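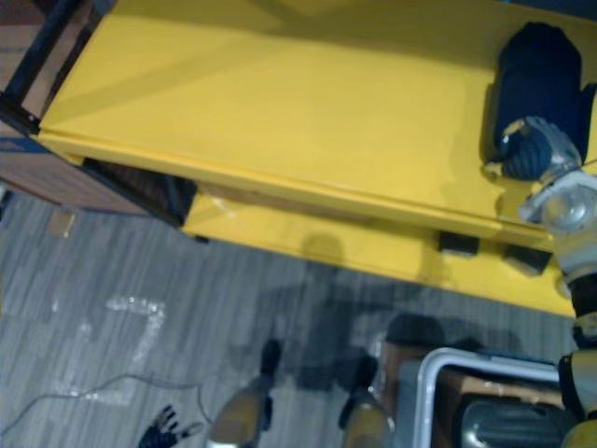 Loretta Yazzie thought we should have picked an easier object, and she told us so at the first review in November. Her point was that a soft item changes shape every time it is touched, so no two attempts begin the same way, and a student team with one semester would be better off with a block. We kept the soft item. By the end of the term we understood her point a lot better.

Posted 23/12/2019 by Tamsin Pruitt and Mortimer Ruiz-Ortega

Search this site Go

Our project is called Grarkik. The goal was to have a two-armed robot pick up a dark blue soft object from a flat yellow shelf and put it down in a cart next to the shelf. The operator drives the arms by hand from a second station and sees only what the robot's head camera sees. We wanted to know how much of the job could be recorded well enough to replay later without an operator.

Setup

The yellow shelving unit stands on the gray carpet and the robot works facing it. We put strips of tape on the carpet to mark a position on the floor. Before we had tape we lined things up by eye, and the results from those sessions could not be compared with each other, so they are left out of this report. The cart has a rounded metal rail and had a cardboard box in it during the sessions. We did not try to drop the object into the box itself. Anywhere inside the rail counted.

Only the right arm does the picking. The left arm stays low and out of the way. Leilani Mercado wrote the software that holds it there, and she also wrote the speed limit that keeps the right arm slow when the fingers are close to the shelf.

What we did

We recorded 200 attempts over the term. Each session ran up to 22 attempts, after which the operator had to switch out. Every attempt starts with the arm pulled back, then the fingers come in low at the near corner of the object, close, and lift.

The approach was the hard part. If the fingers came in too high they closed on air. If they came in too low they pressed against the shelf top and the arm stopped itself. Coming in from the corner worked better than coming in from the long side, where the object tended to slide back along the shelf. Gunnel Bråten suggested the corner after watching two sessions, and we used it from then on.

Lighting was also a problem. The robot throws a big shadow on the carpet, and the yellow paint glows under warm light, which made the color filter unreliable. Leilani changed the filter to look for the dark object and ignore the shelf. That fixed most of it.

Replay

We chose 11 recordings to replay with no operator. The replays were fine when the object was lying the way it had been in the recording. When it was turned even a little, the fingers missed the corner. The replay has no way to correct for this.

Next term

Mortimer will work on finding the corner from the camera picture before the arm moves. Tamsin will rewrite the operator notes. We would also like to try the left arm as a support under the object during the lift, if the speed limit code can be made to cover both arms.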